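Changes to Household Recycling in Mamton

The new collection calendar for Mamton and Wurkurden went out to every address on the two routes in March 2026. If yours did not arrive, paper copies are at the front desk of the Grusstead library and at the town office. The main points are set out below for anyone who would like them in one place.

Collection days

Paper and cardboard will now be picked up every other week. Glass stays on a monthly schedule. Food scraps are still collected weekly, and the green caddy should be at the curb by 6 a.m. The trucks now start at the Wurkurden end, so homes on Pálfi Road and the streets behind it will be served much earlier than they are used to. Bins put out after the truck has passed will have to wait for the next pickup.

The two routes together cover 1,572 homes. Of these, 692 are on the Wurkurden side, where most of the missed pickups were reported last year. Yeison Flores, who plans the routes, has moved the long dead-end streets to the start of the run, before parked cars become a problem.

What goes in the paper bin

Newspapers, office paper, envelopes (windows are fine), cereal boxes, egg cartons and flattened cardboard. Please break down large boxes to fit inside the bin. Cardboard left beside it gets rained on, and the mill will not take it wet.

Pizza boxes cause more questions than anything else. A clean lid can be torn off and recycled. The greasy half goes in with the food scraps -- tear it up first so it doesn't jam the caddy.

Leave out paper towels, tissues, receipts, wax-coated cups and anything with glitter on it. Shredded paper is accepted only in a closed paper bag. Loose shreds blow out when the bin is tipped, and residents on Pálfi Road have been picking them out of their hedges all winter.

Glass

Rinse bottles and jars and take the lids off. Metal lids go in the cans bin. Drinking glasses, oven dishes, mirrors and window glass melt at a different temperature from bottle glass and cannot be mixed in. Take them to the Grusstead drop-off site, where there is a separate container to the left of the gate. The site is open until 4 p.m. in the winter months and until 7 p.m. from the time the clocks change.

Replacement bins

A cracked or missing bin can be replaced once a year at no charge. After that the fee is $10. The town office handed out 109 replacements last year, many of them for lids that had come off in high winds. If only the lid is broken, ask for a lid and hinge pins. They are usually in stock and take a few minutes to fit.

Please write your house number on the side of each bin in paint or permanent marker. Stick-on numbers tend to peel off by the second winter.

Bulky items

The next curbside pickup for furniture and mattresses is in October. Items must be booked in advance by phone or at the office, with a limit of three per household. 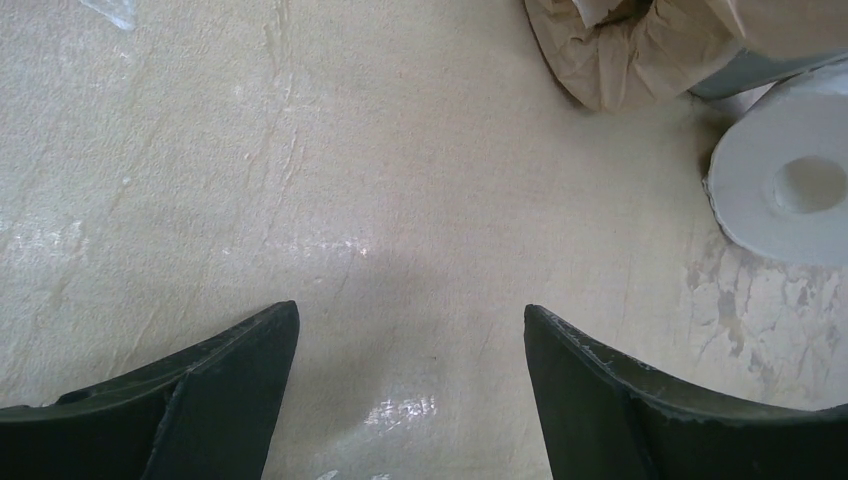
Water Main Work on Pálfi Road

Crews will be replacing valves at the lower end of the road. Expect low pressure during working hours, and run the cold tap for a minute or two if the water looks cloudy afterward. Parking on the east side will be closed while the work is going on.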